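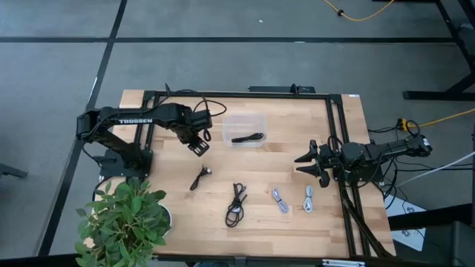 Just throw out anything you can't name in five seconds, was the advice shouted across the room when I started on the cables this morning. I can't work like that! Half of what I can't name is exactly what gets asked for the week after.

Saturday, June 27, 2026. Quiet day in Buststead, good day for sorting. So I'm going the slow way: everything out on the wood top, look at both ends, decide, then into the clear box or not. One black one is coiled flat in the bottom already and I'm pleased with how little room it takes like that. The longer black one is still in loose loops (mine, I think, from the Tambunan job in March, and I never wrapped it properly). The two short gray-white ones can stay together, same bag, same label.

Rules I'm trying out, please argue with me on Monday:

Coil flat, no figure eights, no wrapping around your elbow.
Tie goes on the connector end so you can tell what it is without undoing it.
Anything over 80 cm goes in the deep drawer, not the box.
No more tape as a label. It goes gummy and I spent ages last time scraping it off.

I've ordered a bag of 400 hook-and-loop ties from Firkico, which sounds like a lot until you remember how fast the last ones walked off. Should be enough for the Collola shelf too.

Still to do: label for the lid once I find the lid, test the small black one before it gets a home, and water the plant (it's looking great, by the way, all that green). Yellow extension cords I'm leaving for another day, they need their own hook on the wall.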